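Flinelside Bakers' Guild
Technical Meeting: Minutes

Date: 2024-05-27
Venue: Thambiah Bakery, upstairs room
Chair: Head of Production, Thambiah
Present: production, purchasing and packing leads from Thambiah; two members from Kudeck; one member from Bidunico; minutes secretary
Apologies: Kudeck retail manager

1. Minutes of the previous meeting

The minutes of the March meeting were agreed with one correction. Under item 4, "butter" should read "clarified butter". The correction has been made in the filed copy.

2. Matters arising

2.1 Salt. The change to fine salt in all shortbread doughs has been made at both Thambiah and Kudeck. No complaints have been received. Item closed.

2.2 Oven door seal at Kudeck. The new seal was fitted in the week after the last meeting. The oven holds its set temperature when loaded. Item closed.

2.3 Allergen sheet for the almond crescents. Still outstanding. Purchasing is waiting for the supplier's revised specification for ground almonds. Carried forward.

3. Shortbread thickness

3.1 Kudeck reported that rounds from the hand-rolled batches were browning at the edge before the centre had set. Thickness within a single tray was uneven. The sheeted batches did not show the fault.

3.2 It was agreed that all rounds will be rolled between guide strips at 6 mm. Dough is to be rested in the fridge before rolling and again after cutting. The second rest may be shortened if the room is cool, at the discretion of the shift lead.

3.3 Bidunico asked whether the oven temperature should be lowered as well. The meeting preferred to change one thing at a time. Temperature stays as it is until the results of 3.2 are known.

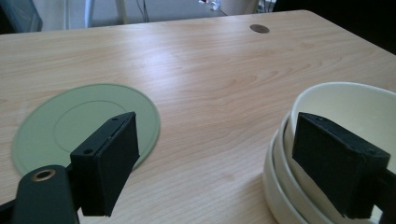

3.4 Trimmings may be worked back in once only. Dough that has been rolled twice is to be used for crumb bases and must be labelled as such.

4. Festive tin

4.1 Purchasing presented two tin sizes. The larger takes 370 g of mixed biscuits with one paper divider. The smaller was rejected because the almond crescents do not fit without breaking at the tips.

4.2 Contents were discussed at length. Agreed: plain shortbread, almond crescents, ginger thins. Not agreed: the jam-filled round. Packing noted that the jam softens the neighbouring biscuits during storage. Bidunico considers that a drier jam, cooked further, would solve this and offered to make a trial batch. Decision deferred.

4.3 A first order of 217 tins was approved on the larger size. Purchasing to confirm the delivery date in writing before payment.

5. Flour

5.1 The mill has given notice that the present soft flour will be replaced by one with slightly higher protein. Thambiah has baked a test batch of ginger thins with the sample bag. Spread was less than usual and the surface cracks were finer. Flavour was unchanged.

5.2 Kudeck asked for part of the sample. The remaining flour will be divided after the meeting. Any change to the recipe cards will wait until both kitchens have reported.

6. Recipe cards

The cards are held in three different layouts. It was agreed to adopt the Bidunico layout, with weights in grams in the first column and baker's percentages in the second. Spoon measures will be removed except for vanilla.

7. Any other business

The cooling racks lent to Kudeck are to be returned to Thambiah before the next meeting.

Actions

Purchasing: obtain almond specification; confirm tin delivery date.
Kudeck: bake five trays at the new thickness and record colour at edge and centre; bake test batch with new flour; return racks.
Bidunico: trial batch of drier jam; send blank recipe card.
Minutes secretary: circulate the revised trimmings rule to all shifts.

Next meeting: Kudeck, date to be circulated.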